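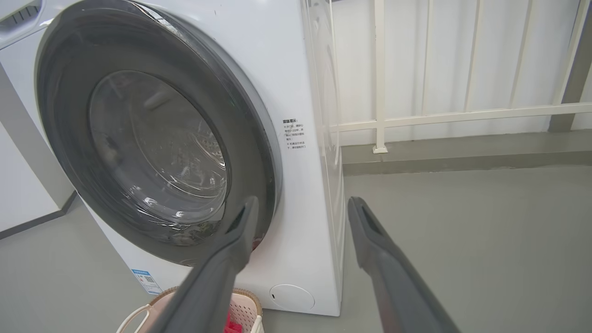
Foto: Mathis Baudry / Sternitz

Greifarme an der Waschmaschine: Vorgehen und Sicherheitsregeln

1. Vor Beginn ist der Arbeitsbereich freizugeben. Personen halten 60 cm Abstand zum Greifer. Der Wäschekorb steht auf dem Boden vor dem Gerät.

2. Die Annäherung an die Tür erfolgt mit geöffneten Fingern und verminderter Geschwindigkeit. Die Anpresskraft am Türglas ist auf 50 N zu begrenzen. 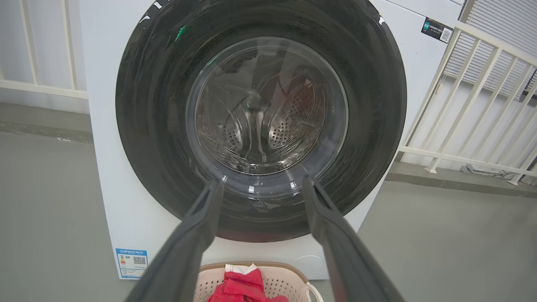 Greiferfinger am unteren Rand des Türglases

3. Textilien werden einzeln aufgenommen. Vor dem Schließen der Tür ist die Dichtung auf eingeklemmten Stoff zu prüfen. Abweichungen sind im Protokoll zu vermerken und Ye-seo So zu melden.

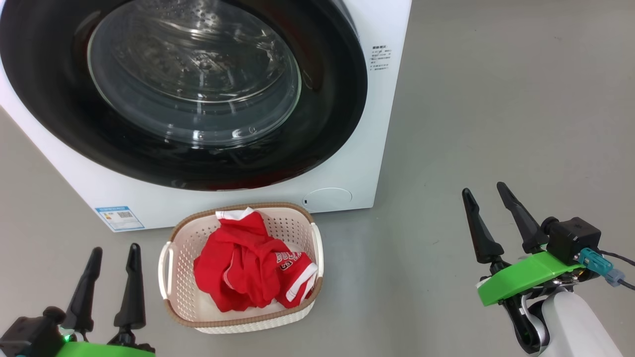 Wer darf den Not-Halt zurücksetzen?
Das Zurücksetzen ist der eingewiesenen Aufsicht vorbehalten und erfolgt erst nach einer Sichtprüfung des Arbeitsbereichs.

Stand: 26. April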